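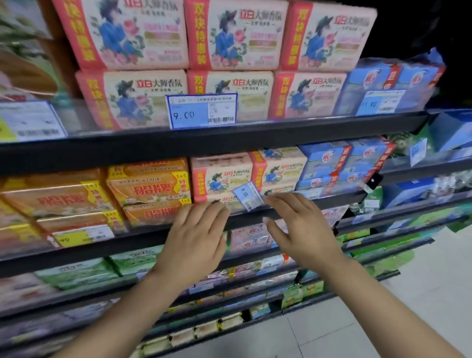

GRISCOMBE, September 2019

Bar soap is an awkward thing for a machine to pick up. A multipack of laundry soap is heavy for its size, the film wrapper is slick, and the bars inside can shift against each other when the pack is gripped at one end. On a stocked shelf there is also very little room to get a finger behind it. For these reasons Khadija Sqalli and Carola Ackermann chose it as the first test item for Jimard, the two-armed shelf-tending machine they are building at the Rirbridge shared workshop.

The job they have given it is narrow. Jimard is meant to find the front edge of a shelf, place its fingertips against the lower edge of a pack, and slide or lift that pack until it lines up with its neighbors. Stores call this facing. It is done by hand, many times a day, and it needs almost no strength. It does need two hands, as anyone who has tried to straighten a stack with one will know.

Sqalli, who did the mechanical design, began with the arms. Each is built from aluminum tube with printed joint housings, and each joint is driven by a geared motor from Zawadzka, bought as surplus. The first set of housings was printed in PLA and crept under load after an afternoon at the bench. The second set is nylon, with brass inserts for the screws. The shoulder bearings were changed at the same time. She kept the reach short: 40 centimeters from the front of the body is enough for a middle shelf, and every extra bit of tube made the wrist sag.

The fingers took longer. Early versions closed in parallel, like a vise, which works for a carton standing by itself. On a stacked display the packs sit side by side, and there is no gap for the outer finger. The present hand has fingers that spread and curl on separate tendons. They can press up and back against the bottom edge of a pack without needing to reach either side of it. The tips are cast silicone over a spring steel core. Sqalli tried a ribbed surface and went back to a smooth one, as the ribs caught in the seams of the wrappers.

Ackermann handles the control side. She had planned to write the motions by hand, as a set of waypoints with a force limit on each. She had a working routine for a single pack on a plywood shelf by the end of the first winter. It failed on the second pack. Small changes in where the front face sat, or in how the film was folded, moved the contact point outside what the routine allowed, and adding cases made the program longer without making it much better.

She now works from recordings of people doing the task, taken from head height so that the view matches the camera on top of the machine. The recordings are cut into short clips, each covering one contact between hand and pack. The library holds 2000 of them. Fingertip positions are marked in each clip and converted to a path relative to the shelf edge. Anything relative to the body is thrown out, since people lean and the machine does not.

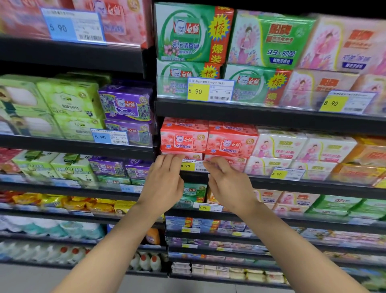
The shelf edge has turned out to be the most useful reference in the whole system. It is long, straight and dark, and it runs across most of the view. Once the software has found it, the height of the hand is known and the search for packs can be limited to the strip just above. Color is less help than Ackermann expected. A soap aisle puts pink beside red and green beside purple, with flowers printed over most of it, and two packs of the same kind placed side by side can read as one wide object. She separates them by looking for the end seams and by checking the width against a table of known sizes.

Price labels are the main source of false detections. They are small, bright and high in contrast, and they sit exactly where the fingertips need to go. A label held flat in a plastic strip can be masked. One that hangs at an angle from the shelf lip has to be treated as an obstacle, and the hand must come in beside it. In an early trial on the bench shelf Jimard gripped a hanging tag, classed it as a thin pack, and tried to face it. The tag came off. A rule now rejects anything less than a finger's width deep.

Lighting is handled crudely. The glossy film throws highlights that move with the camera, so the software takes two exposures and keeps the darker one wherever they disagree. This costs speed. A single facing motion, from finding the edge to withdrawing the hand, takes long enough that a person would have done the rest of the row.

Power comes from a bench supply on a long cable. Sqalli has drawn a battery tray for the base but has not cut it, as the weight would go where the wiring loom now runs, and the loom needs to be redone first. The base itself is a welded steel frame on locking casters. It does not drive. To move Jimard along the shelf, someone unlocks the casters and pushes.

The low shelves remain out of reach. Bending the body forward brings the camera too close to see the edge, and lowering the shoulders means a vertical slide that would cost more than everything else on the machine. Sqalli has priced a used one from a milling machine. Ackermann would prefer a second camera on the forearm, and has a bracket for it printed already.

Both want the hands finished before either change. The left one still drifts open when the tendons warm up, and the spare set of springs is due in November.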